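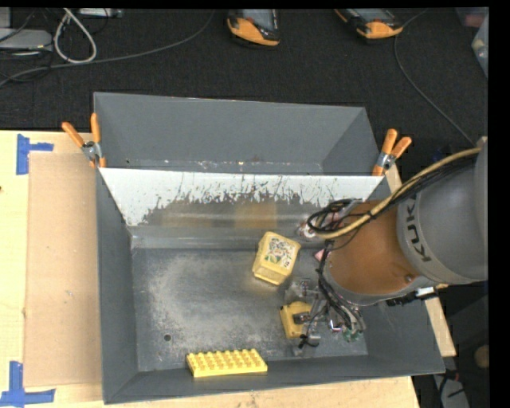
**What does it cost to get a robot to pick things out of a bin?**

More than the robot, and the gap is wider than whoever signs for it would like.

I do the equipment budget for Tawhiri, which means I spend June defending a spreadsheet and the rest of the year watching it come apart. The arm is the easy line. It has a quote, a lead time and a person who calls you back. Then come the others.

Grippers, for instance. We priced one. We are now on our third, and Shadi Zoubi has started a drawer. Cables go in my sheet as "misc," and misc has overtaken travel. Bins I had down at $39 each, until Shadi asked for a second one to sit behind the first, so that things could go from here to there and back again. Fair enough, two bins. Then clamps, the spring kind with orange handles, because bins wander when a KUKA leans on them. Blue tape to mark the table. I have never won an argument against blue tape and have stopped trying.

Siham Dabbas wanted a custom fixture from Drastholm in place of the clamps. It was a lovely drawing. It was also 70 times the price of the clamps, and they wanted half up front, so the clamps have tenure.

What I do now, for anyone stuck with the same job:

- Budget the gripper twice.
- Give cables their own line, and make it embarrassing.
- Ask who is buying the stuff that gets picked up. Toy bricks aren't free, and they leave in pockets.
- Leave the spare controller in. It will be the first thing finance circles.

Next year's sheet is open in another tab. Cesier has sent a revised quote for the gripper, valid for two weeks, and Shadi wants to know if the drawer counts as an asset.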